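Robot teaching by demonstration

Robot teaching by demonstration is a family of methods in which a person shows a robot how to do a task instead of writing out its movements in code. It's one of the liveliest corners of robotics, and a wonderfully direct one: someone who has stacked dishes all their life already holds most of the knowledge a robot needs!

Methods

The oldest approach, kinesthetic teaching, has the teacher take hold of the arm and guide it through the motion while the joints record their own angles. In teleoperation the teacher works at a distance, using a joystick, a headset or a smaller leader arm that the robot copies in real time. A third approach does away with the arm during teaching. The demonstrator carries a hand-held gripper fitted with a camera and goes about the job in an ordinary kitchen, workshop or laundry. 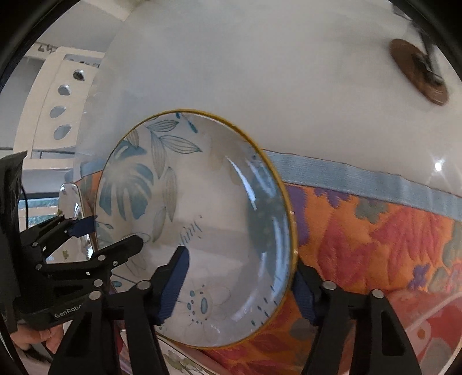

Crockery is a favourite subject. Plates are thin, slippery and easily chipped, and a glazed surface throws back highlights that confuse depth sensors. A good demonstrator tilts, steadies and re-grips almost without thinking, and those small corrections are gold for a learning system (far more useful than one flawless run repeated all day).

Collections

The Curnus collection, begun in a shared house in Costham, holds 4,000 demonstrations of household handling across 206 objects. Its successor, Baloch, added teleoperated recordings made with 2 arms, so that handovers and lid-opening could be studied too. Brornavum, a set of open-source tools, converts both into a common format and flags recordings where tracking was lost.

Limitations

Learned behaviour can falter when the lighting, colour or layout of a room changes. Hand-held devices also let people reach positions that a fixed arm can't, and such recordings have to be filtered before training.

See also: Imitation learning; Teleoperation; Robot end effector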